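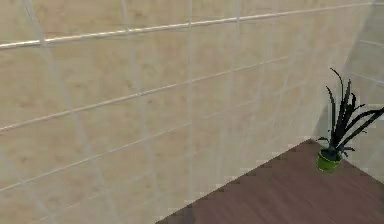 # 机器人社例会记录

日期:2022年6月12日,星期日
地点:活动楼二层小教室
出席:仿真组、机械组、程序组,指导老师一名
缺席:宣传组(已请假)
记录:程序组轮值

## 一、上次纪要的遗留事项

1. 五月例会要求各组交的接口说明,机械组交了,程序组交了一半,仿真组没交。仿真组说场景还在改,写了也白写。记录人意见:这句话五月份也说过一次,照录。
2. 钥匙登记本改放讲台抽屉。
3. Fülöp 底盘的左轮仍有异响。机械组判断是联轴器,上次判断的是轴承。未定,继续查。

## 二、仿真场景 Paleo 进度

仿真组演示了 Paleo 房间场景的当前版本。瓷砖墙、深色地面和墙角那盆绿植都已放进去,砖缝对得齐,比上个版本像样。

讨论中提出的问题:

- 墙和地面交界处的锯齿很明显,植物叶片边缘也有。仿真组认为是渲染设置偏低,调高即可。程序组问调高以后帧率还剩多少,没有得到数字。
- 米色瓷砖墙面积大、花纹重复。程序组担心视觉定位在这种墙上会认错格子,把第三列当成第四列。仿真组说可以靠墙角和植物来校正。有人追问:比赛场地里没有植物怎么办?仿真组答复说到时候再看。
- 靠近墙角的砖缝发白,几乎看不清。究竟是灯光太强还是贴图的问题,两种说法都有人支持,没有人现场试过。
- 指导老师问,为什么要花两周做一面瓷砖墙。仿真组的理由是真实场地也贴瓷砖。老师要求下次带一张真实场地的照片来对比,否则不再讨论贴图。

决定:贴图冻结,到下次例会前不再更换。锯齿问题允许花一个下午处理,超时就放着。

## 三、Gido 导航程序

程序组汇报,Gido 在仿真中累计跑了131次,撞墙7次。程序组称这一结果“基本可用”。

会上对这个说法意见不小:

- 这些测试全部从同一个起点出发,终点也没有换过。机械组认为这等于同一道题做了很多遍,不能说明会做别的题。
- 撞墙的记录只有次数,没有位置,也没有保存日志。程序组承认日志功能当时关着,开着会变慢。
- 测试期间场景改过版本,前后数据混在一张表里,分不开了。

程序组不同意全部推翻重来,认为至少路径规划部分是可信的。表决结果:多数同意重测,程序组保留意见。

决定:

1. 以本次冻结的 Paleo 版本为准重新测试,起点随机,日志必须打开。
2. 先跑30次,结果原样贴到共享表格,失败的不许删。
3. 在重测完成之前,对外介绍材料里不写“可用”二字,已经写了的请宣传组改掉。

## 四、是否改用 Flekitus

有社员提议把仿真整体迁到 Flekitus,理由是界面好看、教程多。

反对意见:离比赛太近,现有脚本要重写,而且提议人自己只做完了入门教程的前两节。赞成的一方回应说,现在这套也没几个人真正弄懂。这一点没有人反驳。

结论:本学期不迁移。愿意试的同学可以在自己的电脑上试,暑假后拿能跑的东西来谈,不接受只放幻灯片。

## 五、经费

账上余额2,679元。申请如下:

- 机械组申请买备用联轴器:同意,但要先把异响原因查清楚再下单。
- 仿真组申请买显卡:不同意。申请书里写“可大幅提升效率”,没有写提升什么的效率。
- 程序组申请打印海报:推迟,等重测结果。

## 六、比赛报名

报名表的作品简介由程序组起草,念了一遍。“自主感知复杂室内环境”一句争论较久。机械组指出目前的环境就是一间瓷砖房间,地上一盆植物,称不上复杂。改为“在仿真室内场景中完成导航”。程序组觉得太平淡,但没有提出别的写法,按修改后的版本提交。

实物演示项是否勾选:暂不勾选。Fülöp 能直线走完教室再议。

## 七、待办

| 事项 | 负责 | 期限 |
|---|---|---|
| 真实场地照片 | 仿真组 | 下次例会 |
| 锯齿处理,附调整前后帧率 | 仿真组 | 下次例会 |
| 接口说明(第三次催) | 仿真组 | 本周内 |
| 接口说明后半部分 | 程序组 | 本周内 |
| Gido 重测及日志 | 程序组 | 下次例会 |
| Fülöp 左轮拆检 | 机械组 | 下次例会 |
| 修改介绍材料 | 宣传组 | 尽快 |

程序组要求在纪要中注明:重测的工作量由提出意见的人分担一部分。机械组同意派一人帮忙看日志,人选会后再定。

下次例会时间在群里通知。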